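**Plastic plants get their own corner at Virow**

The Nokanar homewares market has a new display this September, and none of it needs watering. Virow, a shop that until now sold mostly baskets, has set out artificial plants in white pots on a grey marble-patterned surface, with black wallpaper in wavy white lines for a backdrop. Prices start at 12 dollars a pot — more than a real fern costs two aisles over, though the real fern will hold it against you if you go away for the long weekend.

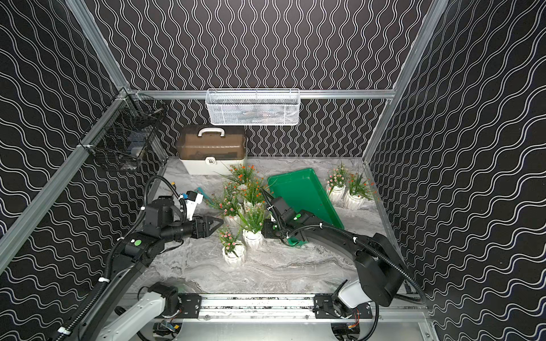

*Flowers and greenery at Virow, with a storage case and a wire mesh basket behind.*

The market says 3,544 people came through on opening weekend, and about 4 in every dozen stopped to ask the plant stall next door whether the Virow ones were real. The neighbours have put up a sign.
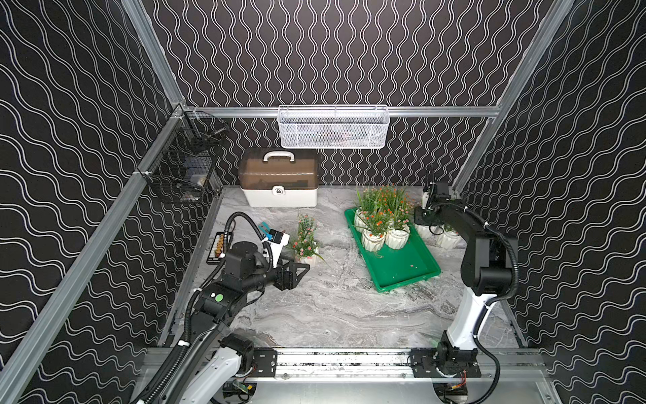 Storage is also for sale, for anyone who would like to put the garden away in winter. Virow is open until 3 on Monday and will swap any pot whose colour clashes with the curtains.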